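Taltance Keys and Small Items: README

Last revised 8/5/19
Maintained by Candela Bustamante and Alcides Coutinho

Summary

Taltance is a set of photos and written notes on keys, split rings, tags and straps, along with the small household and play items that get left near them. It was put together for people who work on sorting and labeling small objects. The set holds 200 records. Each record is one photo and one plain text note with the same base name.

Setting

The Vodo part of the set comes from one bay with painted walls. The walls are light blue with clouds and stars. The work surface in the bay is green to teal, and the notes call it "mat" whatever the shade looks like in a given photo. The front edge is where gloves get put down. They are dotted work gloves with printing on the palm, and they are noted as "glove" with no left or right.
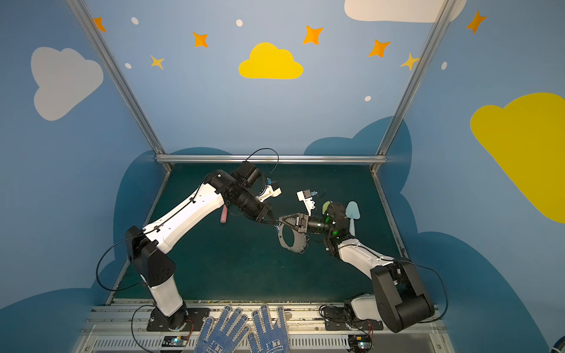
The Pruleck part has a plain gray counter and fewer loose items. Records from the two parts are kept in separate folders and should be split that way if you need a held-out portion. Mixing them is fine for browsing.

Items

ring: a metal ring, usually a split key ring. Rings that overlap are written up as one group unless the note writer could tell them apart. If the number is unclear the note says "several".

key: any metal key. The note gives the direction of the blade if the teeth can be seen. We don't record what a key opens.

tag: a plastic tag on or next to a ring. Color goes first, then shape, then any marking. Text on tags is copied only when it can be read in full.

strap: fabric or woven strips, lanyards and thin bands. A strip that might be a lanyard or might be a tag strap goes in as "strap, type unsure". Please leave these alone when cleaning the notes. Everaldo Prado tried to settle them in May and we ended up putting the old wording back.

jar: clear jars. Labels in Chinese are marked "zh label" and have not been translated.

toy: spades and other play items. Short cylinders and flat disks that we could not name are under "misc" with a color.
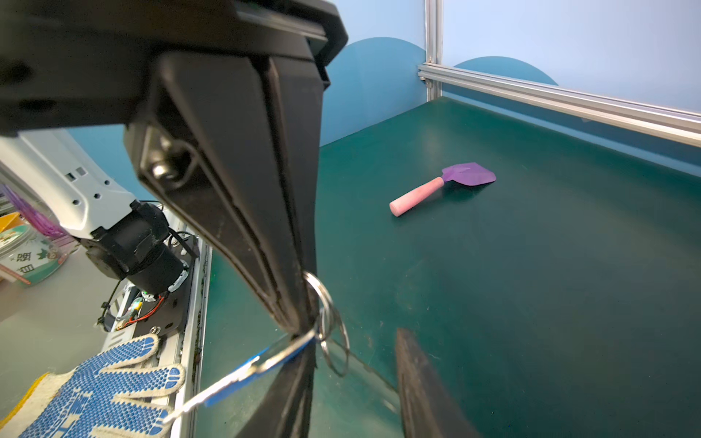

Each note has up to 5 item lines, with the item closest to the viewer first. If more than that is showing, the rest go on one line starting with "also". Shiny metal gave the note writers the most trouble. Two rings that touch can read as one, and a ring against a dark strap can lose half its outline. Valquíria Damasceno went back over the ring notes for the Vodo folder and changed about 10 of them. The old wording is kept in the changes file.

Colors are everyday words: blue, light blue, pink, pale yellow. No color chart was used. The same item can have a different color word in two notes, depending on the light, and we did not force them to match.

For keys that hang with a tag behind them, the key line comes first and the tag line second, followed by the ring and then the strap. Older notes from Lacerda have the ring first. A script in the tools folder reorders them.
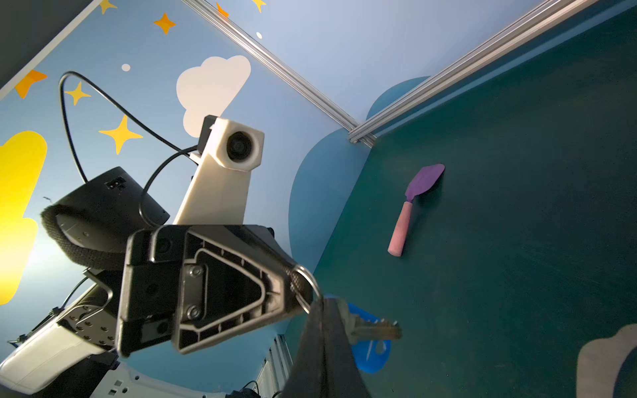
Known problems

Glare on the painted walls washes out parts of some photos.
Printed words on gloves are often partly hidden, so the glove text field is mostly blank.
"Strap" covers too many different things and will probably be broken up in a later version.
Clear plastic sheet or film is missed in many notes.

Files

vodo/ photos and notes
pruleck/ photos and notes
tools/reorder.py
changes.txt

Use

Free for teaching and research. Credit Taltance and say which folder you used. Send corrections to Everaldo Damasceno with the base name of the record and the line you want changed.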